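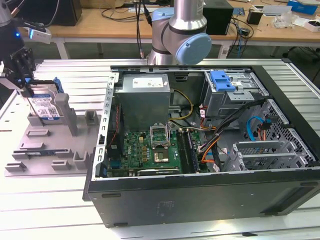
A ceasefire line is only as good as its definition

23/11/2019

The truce between Tanon and Danladi has been described as broken so often that the word has lost its use. The monitoring mission logged 624 incidents along the line in July. Both governments issued statements on the total, and neither asked what an incident is.

Under the mission's rules, a single rifle shot heard from an observation post is one incident. A barrage of artillery fire lasting an hour is also one incident, provided the firing does not stop for long enough to open a new entry. A count built this way can fall in a month when the shelling gets worse. It can also rise because the wind was low and the observers heard more.

The annex to the truce text does not help. It bans "heavy weapons" within the buffer zone but sets no caliber. Danladi reads this as covering mortars. Tanon reads it as covering howitzers and rocket launchers only, and keeps its mortars where they were. Each side can therefore report full compliance on the same day that the other reports a violation, and under its own reading each report is correct.

The crossing at Zirkgate shows the cost. It is the one road between the two zones that can carry a loaded truck, and the annex closes it for 2 days after any incident within range of the checkpoint. "Within range" is not defined either. In practice the duty officer on each side decides, and the road has been shut for a few shots fired into a hillside and left open under mortar fire. The people who pay are those in Veltov, on the far side of the road, where the clinic gets its fuel and most of its drugs by truck.

I would make three changes, all of them dull. The annex should state a caliber and a distance; 200 meters from the checkpoint is a fair test for small arms, with a longer one for anything fired from a tube. The mission should record rounds and weapon type for each entry, and mark clearly the entries where it could not tell. The order to close the road should come from the mission and should lapse unless it is renewed.

None of this needs a new round of talks. The annex can be amended by exchange of letters, a method the two sides have already used to change the hours of the crossing. It would not stop anyone from firing. It would mean that when the next monthly total is published, a reader could say whether the line was quieter than the month before - and at present that cannot be done from the published figures.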